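Tulwood Users' Forum
Grippers and End Effectors > Comparative trials
Thread: Parallel fingers on household objects, Avis controller against Lilent controller

Posted by c_massawe (Moderator)

Members are invited to comment on the trial described below before the working group settles its recommendation for the kitchen bench. The purpose is to decide which controller should be retained with the two-finger gripper for the remainder of the programme.

The same gripper was run for 130 grasps on each controller. Objects were fruit, jars with lids and drinking vessels. The fingers were not changed between the two runs, and the closing speed was left at the value set in January. A grasp was recorded as failed if the object left the fingers before the release command.

The Avis controller recorded 26 failures and the Lilent controller recorded 3. Caroline Massawe, for the working group

Posted by esko.saarinen

I am grateful for the summary, but I do not accept that the figures support a choice of controller. The Avis unit was run with its factory force limit. The Lilent unit was run with a limit that Leopoldo Cuautle had already adjusted by hand. What has been compared is one tuned system with one untuned system.

I would also ask whether the apple grasps were taken with the fruit in open space or against the row of containers at the back of the counter. The approach path differs considerably between the two.

Posted by l_cuautle

Mr Saarinen is correct about the force limit. I made the adjustment and it is entered in the bench log. I do not agree that it explains the whole difference. Most of the Avis failures came during the lift, when the fingers relaxed slightly as the arm began to move. Raising the limit would hide that fault without removing it.

On the second point, both positions were used. The picture attached to this post has the apple low over the rear edge, with jars and a small cup close by on the right.
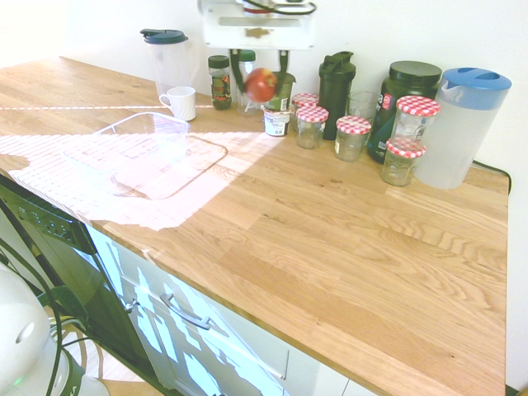
Last edited by l_cuautle at 16:42. Reason: attachment added.

The green fingers are the standard pair and have no additional padding. Members will appreciate that there is little clearance among the jars with gingham lids, and any path that swings wide to the right will need to be planned with them in mind.

Posted by t.xolalpa

May I raise the matter of lighting? The sun reaches the left half of that counter, and the clear plastic container standing there can hardly be made out except by its edges. If the fixed camera is used to place the fingers, I would expect poor results on transparent objects with either controller. I should prefer those grasps to be reported separately.

Posted by esko.saarinen

I support Ms Xolalpa's request. A missed location is a fault of the camera stage and should not be charged to the controller. It would also be useful to know how many of the 26 were of that type.

Posted by a_melendez

For information, the Arellano bench ran the Avis controller for 1,503 cycles last year and we did not see the relaxation that Mr Cuautle describes. Our arm was slower on the lift, and our objects were all rigid blocks — not, I concede, a close match for fruit. I can supply our parameter file if the working group wishes to load it.

Apolinar Meléndez

Posted by l_cuautle

I should be glad to have the file. I remain of the view that a controller which holds only when the arm is slowed does not meet the requirement.

Posted by c_massawe (Moderator)

The recommendation is deferred. The Avis run will be repeated with the Arellano parameters and the force limit matched to that of the Lilent unit. Transparent objects will be listed in a separate table, as requested. Mr Saarinen is asked to send me his preferred wording for the failure definition, and the thread will stay open for comments on the revised procedure.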